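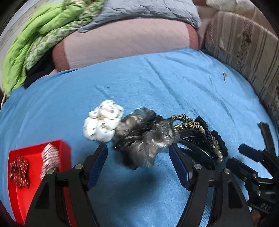 Les chouchous Pokden sur le lit : gris, taupe, noir, et le blanc à petits motifs

Chouchous Pokden et pince Wukum : mon avis après quatre mois

J'ai les cheveux longs (plus de 60 centimètres), épais et assez glissants, donc je suis une cliente difficile pour ce type de choses. Les élastiques fins me laissent une marque, les barrettes descendent jusqu'au cou avant midi. En janvier j'ai commandé un lot de chouchous de la marque Pokden, et un peu plus tard la pince noire de Wukum. Plusieurs lectrices m'ont demandé ce que j'en pense, alors j'ai pris le temps d'écrire correctement. Le français n'est pas ma langue maternelle, je vous prie d'excuser les petites fautes.

J'ai payé tout moi-même. Les chouchous coûtaient 16 euros sur le site de Zernska, la pince était dans un autre magasin, j'en parle plus bas.

L'achat

Sur la page du produit il y avait 381 commentaires quand j'ai commandé. J'en ai lu beaucoup, le soir dans le tram, et je dois dire qu'ils ne m'ont pas beaucoup aidée. Les unes écrivent « parfait », les autres écrivent « trop grand », et on ne sait jamais quels cheveux ont ces personnes. C'est pour cette raison que j'ai donné ma longueur dès le début.

Le paquet est arrivé un vendredi, dans une enveloppe souple. Les chouchous étaient un peu aplatis, mais après une nuit ils avaient repris leur forme. Il y avait une légère odeur de neuf. Je les ai lavés avant de les porter, c'est une habitude que j'ai de ma mère.

Les couleurs

J'avais peur que les couleurs soient différentes de celles du site. Elles sont presque pareilles. Le taupe est plus brun que je ne pensais, et il va très bien avec un manteau beige. Les gris ont un aspect satiné, presque argenté à certains endroits, et cela fait plus habillé que je voulais pour le bureau. Au début je les gardais pour le soir. Maintenant je les mets aussi pour aller au marché et personne n'a rien dit.

Le blanc avec ses petites taches brunes et rougeâtres est celui que j'ai le plus porté. Je ne l'aurais jamais choisi seul dans un magasin. Il est gonflé, il se voit de loin, et sur des cheveux foncés il donne de la lumière. Le défaut du blanc, vous le connaissez : le fond de teint. Derrière les oreilles il n'y en a pas, mais quand je me démaquille avec les cheveux relevés, il reçoit toujours quelque chose.

Il y a aussi un élastique fin à motif animal, noir et crème doré. Celui-ci, je ne l'aime pas beaucoup. Pour moi il est trop mince et il tourne sur lui-même. Mon amie Ye-seo Lim, qui a un carré court, me l'a emprunté deux fois pour faire une petite demi-queue et sur elle il était très joli. Je pense que je vais le lui donner.

Comment ils tiennent

Pour une queue de cheval basse, je fais deux tours avec les grands chouchous. Le troisième tour est possible mais il faut tirer fort et je n'aime pas entendre le fil de la couture. Avec deux tours, la queue tient toute la matinée. Après le déjeuner je dois la refaire, car le tissu est lisse et mes cheveux aussi. Pour une queue haute, ce n'est pas la peine d'essayer, elle est descendue avant que j'arrive à l'arrêt du tram.

Pour un chignon c'est beaucoup mieux. Je tourne les cheveux, je passe le chouchou une fois, je tourne encore, je passe une deuxième fois. Il tient sans épingle et quand je le défais il n'y a presque pas de pli. La nuit aussi, je dors avec le gris foncé, et le matin j'ai moins de nœuds qu'avec ma tresse habituelle. Je n'ai pas mal à la tête.

Au yoga, non. Dès que je mets la tête en bas il glisse. J'ai gardé pour cela mes vieux élastiques noirs, qui sont laids et qui tiennent.

Le lavage

Je les lave dans un petit filet, à 30 degrés, avec les chemisiers. Après quatre mois les couleurs n'ont pas bougé. Le gris clair a un fil tiré, c'est ma faute, je l'ai accroché avec une bague. Il faut les sécher à plat et les ouvrir un peu avec les doigts, sinon les fronces restent collées d'un côté. J'ai fait l'erreur de mettre le taupe sur le radiateur et son élastique est devenu plus mou. Il sert encore, mais seulement au poignet ou pour dormir.

La pince noire de Wukum

Je l'ai trouvée chez Jabłońska, une petite boutique où j'entre normalement pour les boutons et d'où je sors avec autre chose. La vendeuse m'a laissée l'essayer devant le miroir, et j'ai décidé assez vite.

Ce qui m'a plu est le contour. Le bord est découpé et pointu par endroits, avec des ajours qui font penser à de la dentelle, et les dents sont longues et courbes. Beaucoup de pinces ont des dents courtes qui prennent seulement la surface des cheveux. Celles-ci entrent vraiment dans la masse. Avec ma longueur je peux faire une torsion complète, la monter contre la tête et fermer, et la pince ne s'ouvre pas toute seule.

Elle a deux défauts. Le premier, les pointes. Si je ferme trop près de la peau, je les sens, et dans la voiture je ne peux pas poser la tête contre le siège — j'ai oublié une fois et je m'en souviens. Le deuxième, les ajours attrapent les petits cheveux de la nuque. Il faut l'ouvrir complètement avant de la retirer, sans la tirer de côté. C'est une chose qu'on apprend vite.

Le ressort était dur les premières semaines. J'ai de petites mains et je devais ouvrir avec deux doigts de chaque côté. Il est devenu plus facile depuis, et la fermeture est restée ferme.

Pour un mariage au printemps je l'ai portée avec un bracelet de perles blanches et de petites boucles pendantes dorées. Le noir avec les perles, c'est classique, je n'ai rien inventé, mais j'ai reçu des compliments, et une dame à ma table a voulu savoir la marque. Je l'ai écrite sur le dos du menu. Au moment des danses la coiffure était encore en place, avec seulement deux mèches sorties devant.

J'ai aussi essayé la pince et un chouchou noir ensemble : d'abord une queue basse avec le chouchou, ensuite la torsion par-dessus et la pince pour fermer. C'est plus solide, et le chouchou ne se voit presque pas. Pour les longues journées c'est ma coiffure préférée maintenant.
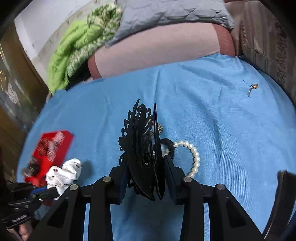 Le rangement

Un petit conseil pratique, parce que j'ai perdu du temps avec cela. Ne mettez pas la pince dans la même boîte que les chouchous et les bijoux. Les dents prennent le tissu, les chaînettes des boucles prennent les dents, et le matin on sort tout le paquet quand on veut une seule chose. J'ai passé un dimanche à tout étaler sur le lit pour trier, ce que j'aurais dû faire bien avant. À présent les chouchous sont enfilés sur un rouleau en carton, la pince reste sur l'étagère de la salle de bains et les bijoux ont leur tiroir.

Faut-il les acheter ?

Les chouchous Pokden, oui, si vous faites surtout des chignons ou si vous attachez vos cheveux pour dormir. Pour 16 euros la qualité du tissu est correcte et les coutures ont bien résisté. Si vous cherchez quelque chose pour le sport ou pour une queue haute, prenez un autre modèle, ceux-ci vont vous énerver. Pour des cheveux très fins je ne peux pas répondre. Ye-seo dit que les grands sont trop lourds pour elle et qu'ils tombent avant le soir.

La pince Wukum, oui aussi, avec plus d'enthousiasme. Je lui enlève un peu pour les pointes. J'aimerais la même dans une couleur écaille, j'ai demandé chez Jabłońska et on m'a répondu qu'elle n'existe qu'en noir pour le moment.

Ma note pour les chouchous : 3 sur 5
Ma note pour la pince : 4 sur 5

Si vous avez trouvé un chouchou qui tient une queue haute sur des cheveux lourds, écrivez-moi le nom dans les commentaires, s'il vous plaît. Je lis tout, même si je réponds lentement.

Halina Wieczorek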